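Home & Living > Opinion > Windows

Leave the Window Alone, or at Least Think Before You Cover It

By Valquíria Furtado
Thursday, May 25, 2023

14 comments | 62 shares

People who move into a high apartment do two things in the first week. They tell everyone about the view, and they order something to hang in front of it. I did both. I now think the second one deserves more thought than most of us give it, and that the choice between a screen, a sheer curtain and a heavy curtain matters more to how a room feels than the sofa or the paint.

I will start with the screen, which most people never chose. It came with the window. Ours has a fine mesh and it stays in all year, and for a long time I stopped noticing it. Then a friend visited in April and asked why it looked so dusty outside. It wasn't dusty. Look at a pale sky through fine mesh and it takes on a grain, like an old newspaper photo. The tall building across the way loses its crisp edges, and the small buildings far off near the horizon are close to gone.

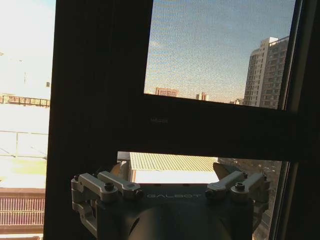

I don't hold that against the mesh. I live with the window open for much of the year and I would take a grainy skyline over mosquitoes every time. What I object to is the habit of leaving it up in the months when the window stays shut. A screen on a closed window does no work. It collects dirt and takes some of the light, and you pay for the view whether you see it or not. Ours lifts out in a couple of minutes and goes behind the wardrobe for the winter.

The frame is another matter, and there is less to be done about it. Dark frames are in every new building in Jistardale. The sales office will tell you they "frame the view," and from across the room they do. Sit close to one and you find that a thick dark post and a thick dark crossbar take up a good part of what you were hoping to look at. The crossbar in particular seems to be set by someone who never sat down. Stand up and you are fine. Sit in a normal chair and the bar can land right across the middle of the building opposite. If you are still at the stage of picking an apartment, bring a chair to the viewing, or at least squat.

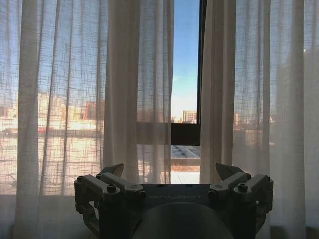 The case for sheers

I used to think sheer curtains were for people who could not make up their minds. They don't keep out the morning and they don't give you a clear view. I have changed my mind, mostly because of what they do at noon. On a bright day the outside is so much stronger than the inside that your eyes can't settle on either. A loose, open weave takes the outside down to a pale haze and the room becomes a place where you can read.

The weave matters more than the color. A very smooth sheer looks like a shower curtain to me, and it catches light in one flat sheet. A looser one with thick and thin threads lets the light through unevenly, and where the cloth folds it goes creamy and almost solid. You can use that. Push the folds toward the building you don't want to look at and leave the thin part where the sky is.

I bought mine from Cludico, two panels, after sending back a set from Tulska that was too short by the width of a hand. Measure to the sill and then decide if you want to go past it. I would stop at the sill if there is anything under the window that you use. Long curtains over a desk or a heater are a nuisance.

What I would skip

Heavy curtains in a living room. I know this is where I lose people. If you sleep in the room, or the street lights come straight in, buy them and be happy. But in a room used by day they mostly hang at the sides and make the window narrower. We had a pair for 3 years and closed them maybe twice. They held the smell of every dinner.

I would also skip the tinted film. It is sold as a way to cut glare and keep the view, and it does cut glare, but it does so on gray days too – and we get plenty of those. A curtain can be pulled back. Film stays where it is until you spend an afternoon with a scraper.

So my own order is plain glass first, the mesh when the window is open, a sheer for the bright hours, and nothing else. Try a week with no curtain at all before you buy one. You will learn what time the sun comes in and where you like to sit, and you can shop after that.

Filed under: Windows, Curtains, Apartment Living

1,832 views

More in Opinion
Your Hallway Does Not Need a Bench
Why I Went Back to a Plain Doormat
Living in 700 Square Feet With Two Desks
The Trouble With Open Shelves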